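Início | Cozinha | Limpeza | Organização | Receitas | Contato

Como limpar e conservar panelas claras com tampa de vidro

Por Mei Iwasaki

Panela de cor clara mostra tudo: respingo de molho, marca de gordura, anel de água seca. A limpeza não é difícil, mas pede um pouco mais de regularidade do que uma panela de inox ou de ferro. Este guia vale para panelas de acabamento fosco em tons pastel, com tampa de vidro e aro de metal. Antes de começar, leia o manual do fabricante. Se ele disser algo diferente do que está aqui, siga o manual.

O que separar

- Detergente neutro
- Esponja macia, sem o lado verde abrasivo
- Bicarbonato de sódio
- Vinagre branco de álcool
- Uma escova de dentes velha, de cerdas macias
- Dois panos de algodão ou microfibra, um para lavar e outro para secar

Palha de aço, sapólio e água sanitária ficam fora da lista. Riscam ou mancham o acabamento fosco, e o estrago não tem conserto.

Passo 1: deixe esfriar

Tire a panela do fogo e espere até conseguir encostar a mão na lateral sem desconforto. No caso de uma panela pequena, 20 minutos costumam bastar. Água fria em panela quente pode empenar o fundo, e a tampa de vidro pode trincar com o choque térmico. Apoie a tampa sobre um pano seco, com o puxador para cima, nunca direto na pia molhada.

Passo 2: lave o interior

Encha com água morna até cobrir os restos de comida, pingue detergente e espere. Depois passe a esponja em círculos, do fundo para a borda. Se sobrar alguma crosta, coloque 2 colheres de sopa de bicarbonato e um copo de água, leve ao fogo baixo até começar a ferver, desligue e deixe esfriar de novo. A crosta deve soltar com uma espátula de silicone.

Arroz queimado pode exigir duas rodadas. Não raspe com colher de metal.

Passo 3: lave o lado de fora 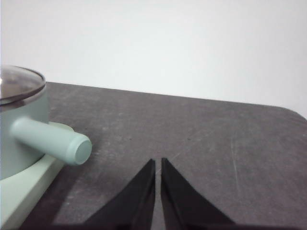

O lado de fora deve ser lavado logo depois do uso, todas as vezes. Gordura que vai ao fogo várias vezes seguidas amarela, e em cor clara isso aparece rápido. Passe a esponja macia com detergente na lateral inteira e dê atenção à junção do cabo com o corpo. Em um cabo curto e cilíndrico como o desta panela verde-clara, limpe também a ponta: a face é plana, mas tem um rebordo fino em toda a volta, e a escova de dentes alcança bem esse canto. Enxágue com pouca água e seque com o pano.

Para manchas amareladas que já existem, faça uma pasta com bicarbonato e algumas gotas de água. Espalhe com o dedo, espere nove minutos e retire com pano úmido, sem esfregar com força. Repita no dia seguinte se for preciso. Kevin Correa, que revisa os textos de limpeza do site, prefere deixar a pasta agir por mais tempo. Nas minhas panelas não vi diferença.

Passo 4: cuide da tampa

Lave o vidro com detergente dos dois lados. O ponto que mais acumula sujeira é o encontro do vidro com o aro de metal. Passe a escova de dentes por toda a volta, com água morna e uma gota de detergente, e enxágue inclinando a tampa para a água escorrer.

Se o vidro ficar opaco por causa do calcário da água, passe um pano com partes iguais de água e vinagre, espere um pouco e enxágue. Vidro fumê engana: às vezes parece sujo e é só a cor. Olhe contra a janela para conferir.

Verifique também o parafuso do puxador. Se estiver frouxo, aperte com a mão ou com uma chave pequena, sem forçar.

Passo 5: seque e guarde

Seque tudo antes de guardar, inclusive o aro da tampa. Não guarde a panela fechada se ainda houver umidade; o cheiro fica preso. Para empilhar, coloque um pano ou um disco de feltro entre uma peça e outra.

Se a panela fica à vista, sobre uma base ou bandeja, levante-a uma vez por semana e limpe embaixo. Farelo e gordura se juntam ali e acabam grudando no fundo.

Dúvidas frequentes

Pode ir à lava-louças?
Depende do revestimento. Mesmo quando o fabricante permite, o acabamento fosco tende a perder a cor com o tempo. Lavo as minhas à mão.

Limpador multiuso funciona?
No lado de fora pode funcionar, desde que não seja abrasivo. Teste antes em um ponto escondido, perto do fundo.

A tampa lascou na borda. Dá para usar?
Não. Troque a tampa. Meça o diâmetro interno da panela antes de comprar outra.

Leia também: Como tirar cheiro de alho da tábua de corte

Compartilhar | 214 compartilhamentos | 9 comentários

© Grumanora. Todos os direitos reservados. | Fale conosco | Voltar ao topo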